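TX 318 Textile Care and Laundry Practice
Handout 4: Front-loading machines - loading, door and gasket, stacked installations
Course tutor: Pramila Bhardwaj
Revised March. Replaces the sheet issued under the old number (2303).

4.1 Scope

This handout covers domestic front-loading washers only. Top-loaders and barrier machines are dealt with in Handout 6. Students should have read the section on fibre groups in Handout 2 before the practical, as sorting is not repeated in full.

4.2 Terms used

Drum: the perforated inner cylinder that holds the load.
Tub: the sealed outer vessel that holds the water. Not visible in normal use.
Gasket (also door seal or bellows): the folded rubber ring between the tub and the front panel. It makes the watertight joint with the door glass.
Door glass: the domed window. The dome projects into the drum mouth when shut, keeps the load off the seal and directs falling water back into the drum.
Dry load: the mass of the articles before wetting. All capacities in this course are given as dry load.

4.3 Staging the load

Articles are brought to the machine already sorted and placed on the floor in front of it in a low basket or tray. A low-sided container is preferred to a deep hamper. The contents can be checked from above and small articles do not collect at the bottom. The basket should stand clear of the arc of the door, within arm's reach of the drum mouth.

Darks and whites are staged separately. Where a white article has ended up with a dark load, take it out before anything goes into the drum. New navy and black cottons are the usual source of loose dye, and one wash at 40 degrees is enough to grey a white cloth permanently. See Workton's fading tables in the reading pack, sheet 2.

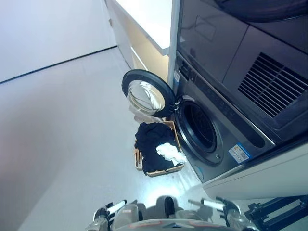
Fig. 4.1 Front-loader with door open; dark clothing and a white cloth in a low woven basket.

4.4 Loading sequence

1. Open the door fully. On most domestic hinges this is well past a right angle. A half-open door obstructs the arm and takes knocks from the basket.
2. Look into the drum. Turn it once by hand and feel round the back for articles left from an earlier wash.
3. Empty pockets, close zips, turn dark garments inside out.
4. Put articles in one at a time, shaken out. A bundle put in whole tends to stay a bundle, and the drum will go out of balance on the first spin.
5. Alternate large and small articles.
6. Stop when a flat hand still fits between the load and the top of the drum (cottons). For synthetics, half full. For wool, one third.
7. Run a finger round the gasket and clear any trapped cloth.
8. Close the door until the latch clicks.

Trapped cloth at step 7 is the most common cause of a wet floor. A sleeve or hem caught across the seal acts as a wick, and the leak may not show until the tub is filling for the rinse. Check the lower lip first. Fabric hangs there under its own weight.

4.5 Care of gasket and glass

Wipe the folds of the gasket after the last load of the day. Pull the lower fold forward and remove lint, hair and coins. Wipe the inside of the dome with a damp cloth; detergent residue on the glass leaves a ridge that holds the seal off its seat. Leave the door ajar between uses. Do not use bleach above the strength given in Handout 3, as it hardens the rubber.

4.6 Stacked installations

Where a second appliance is fitted above the washer, three points apply. The lower machine must be level, checked with a spirit level on the body and not on the adjoining worktop. A proper stacking kit must be used. Any ventilation grille on the upper unit must be kept free of lint, and no cloths or baskets are to be hung over it.

Working height is also affected. With the washer at floor level the student should kneel or squat to load - no bending from the waist.

4.7 Worked problem (Semwal's method)

A drum is rated at 8 kg for cottons. Synthetics are loaded at half.
Permitted synthetic load = 8 x 0.5 = 4 kg
Twelve shirts at 250 g = 3 kg
Remaining allowance = 1 kg

4.8 For the practical

Bring an apron and the record card. Each pair has 20 minutes at the machine. Record the dry load to the nearest 100 g, the programme chosen, and the state of the gasket before and after. Cards go to Deepak Pal in the Prullow room.

Reading: Solanki, chapter 5; Uniyal's notes on door seals, section 2 only.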